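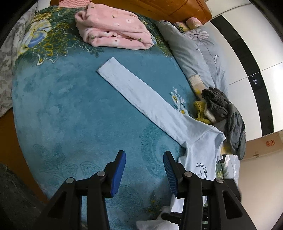

Sep 28, 2026 - shirts, finally

Up too early, coffee gone cold twice. Told myself I'd do the whole pile before lunch. Did not do the whole pile. Did the long sleeves, most of them, on the bed, since the table is still covered in Sandell boxes and I can't face those yet.

The pale blue LOW CARBO one is staying. Argued with myself over it. Never wear it out of the house, neckline's fine, color's fine, I just like it. So it stays. Sleeves out flat first, then fold across, then the body up in thirds. Mom's way. I always forget which sleeve goes over first and it always comes out lopsided anyway.

The teal blanket is terrible for folding on, by the way. Too plush, everything sinks in and the pile grabs the cotton. Also every time you drag a hand over it you get a dark patch, then a light patch, and then I'm standing there smoothing the blanket instead of doing laundry. Lost a good 20 minutes to that. Love that blanket though. The big flowers on it are so loud. Rosaire calls it the hotel curtain.

Rosaire Leclerc phoned in the middle of everything. Wants to know if I'm taking the train up in December or driving. Said driving. Then looked at the odometer thing I wrote down from last trip, 1,011 miles there and back with the detour, and now I dont know. Train means one bag. One bag means I have to be much meaner about shirts.

Pink blanket goes to the hall closet, top shelf. Write that down or I'll be hunting for it when it gets cold.

Give away: gray Bakeck hoodie (zipper), the 2 striped ones, the brown thing with the collar.
Keep: blue LOW CARBO, green flannel, Grube work shirt even with the paint.
Mend: white one, cuff button. Have the button. Had the button. It was in the dish.

Meant to try the Pluvska spray on the collar stain and forgot, so that's tomorrow too. Bottle's under the sink behind the sponges, I think, unless I moved it when the pipe was leaking.

Lunch was toast over the sink. Then back to it, got the drawer to close - first time since spring? Second drawer no chance. Something is jammed at the back, feels like a belt. Pulled on it, gave up.

Still to do: socks, the towels, call Rosaire back re train prices, find teh button. Sheets can wait. Bed has to be cleared before tonight or I'm sleeping on the couch again with my feet off the end.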